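**Long shared desk, cables everywhere, what do you lot do?**

**lmottram**
Right, quick one. We've moved upstairs at Gilldale, one long white desk, monitors all down it, everyone's stuff running into everyone else's. Leads on the top, leads down to the floor. I've got £479 to sort it, and that has to cover the lights too if poss. Strip lights on the ceiling, white walls, bit grim by 4pm.

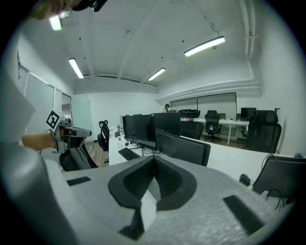
Thinking under-desk trays, the Canov ones, plus a couple of floor covers. Or is it daft to spend it all on trays? Blinds are staying, landlord's.

Leanne

**pakzad_f**
Trays yes, but measure the legs first. We bought Canov for ours and they fouled the frame, all went back. Fliment do a clip-on one, uglier, fits anything.

Do the floor first tho. Someone will catch a foot.

**gridlock**
Disagree. Trays are where cables go to die. Nobody labels them, then one monitor goes off and you're on your back with a torch. Velcro ties and shorter leads. Cost us about £60 for the lot.

**pakzad_f**
Shorter leads are no good if people turn their screens round all day. Ours do. You need the slack, you just need it off the desktop.

**lmottram**
Ours get turned constantly. Half of them face the other way depending who's sat where. Here's the other side, corner end is the worst
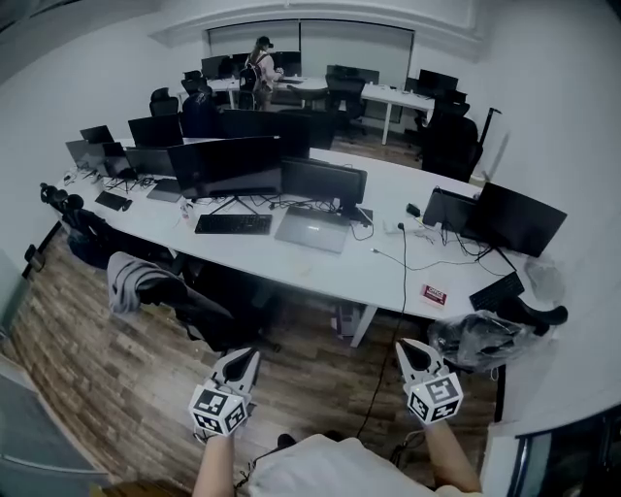
*Curved bit of the desk, cable down to the floor at the front*

Also the laptop adapters just live on the top. Any ideas?

**gridlock**
OK that one down the front wants moving today. Take it off the back edge. Adapters: stick-on pouch underneath, done.

And get the carrier bag off the side, hook or a drawer.

**tobes**
Upadhyay quoted us 2,203 for the whole job, new desk included. We laughed. Ended up with Fliment clips and a box of ties, still fine since March.

**pakzad_f**
Clips hold if you wipe the desk down frist. Ours dropped off in a week where we hadn't.

**lmottram**
Going Fliment for the trays, ties for the rest. Moving the front cable now. Lights can wait, will start another thread.

**gridlock**
Label both ends!!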